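Can a robot open and shut a lidded box yet? (small workshop, lots of fiddly parts)

Posted in Home and Workshop Automation

Plusano

I run a two-person repair bench and we keep nearly everything in clear plastic boxes with hinged lids. Screws, springs, washers, bits of cable, the lot. A customer told me I should "just get a robot" to do the sorting and putting away, and now I can't stop thinking about it!

So what I'd love to know is whether any machine you can buy or build today could manage this: find the right box, open the lid without flinging the contents everywhere, take one part out, put one part in, close it again until it clicks. I don't mind if it's slow. It could do it overnight for all I care. My budget is 2,535 for the whole thing, and I'm happy to solder and print parts. I've done a bit of programming but nothing with arms.

Also, does it matter that the boxes are see-through? Somebody at the bench next door said that was the worst thing I could have picked.

Bendik Haugen

Great question, and a lovely chore to pick, as it sounds so easy until you try it. I've been messing about with small arms in my spare room for a couple of years and lids are my favourite thing in the world. Short version: opening, yes, fairly often. Closing with a click, sometimes. Picking one washer out of a pile of washers, I wouldn't bet my tea on it.

The trouble with a hinged lid is that it won't go just anywhere you pull it. It swings round in an arc, so the hand has to follow the same arc. If the hand is even a little off, it either slips or drags the whole box along the table. You and I don't notice because our wrists give a bit and our other hand is already holding the base down.

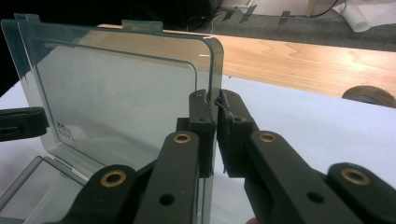 Tinted box with the lid up, left jaw against the edge of the panel.

A thin edge like that is a nice thing to hold, much nicer than the flat face. What you want is something soft and grippy on the jaws (I've used bicycle inner tube, glued on), and a way of keeping the base still. A square of rubber mat under the box made a huge difference for me. With the mat I got 141 good openings before I lost patience and went to make dinner. Closing was much worse. The arm would bring the lid down beautifully and then not push hard enough for the catch, or it would push hard enough and the box would hop.

Your neighbour is right about see-through plastic, by the way. Depth cameras often look straight through it, or get a bright patch of glare and decide there's a hole there. Smoke-tinted boxes can catch you out in the same way. The cheap fix is tape. Put a strip of matt coloured tape along the front edge of each lid and another on the base, and the camera has something solid to find. Masking tape is fine – mine is bright green, from the Sæther shop in town, and it has survived all sorts.

On your budget, I'd spend 900 on a decent small arm and keep the rest for a camera, mats, spare motors and the things you'll break. Start with one box, always in the same place. Then move it a hand's width and see what happens. That second step is where all the fun is!

Surkerance

it can't do it, buy a label maker

Cludport

I'm a bit more hopeful than the last reply and a bit less than Bendik. We tried something like this at work for small fittings, and what got us going was changing the boxes. We went over to open bins for anything used daily and kept lids only for the slow stuff. The arm now does 12 bins and leaves every lid to us. It's brilliant at it, I could watch it all day.

If you really want lids, look at how people teach these things now. You do the job yourself, over and over, holding a gripper in your hand with a camera on it, and the software learns from your movements. It's far less typing than it used to be. You do need a lot of goes though, and you need to vary them: lid half open, box turned round, box nearly empty, lamp on, lamp off. We only practised in the morning to begin with and the thing went to pieces at four in the afternoon when the sun came round.

One more on the catches. Try filing them down a touch so they close with less force. We did ours with a nail file.

Plusano

Thank you both, this is wonderful. Tape and rubber mats ordered, and I've already been at one of the catches with a file. I'll start with the washer box and post how it goes in March.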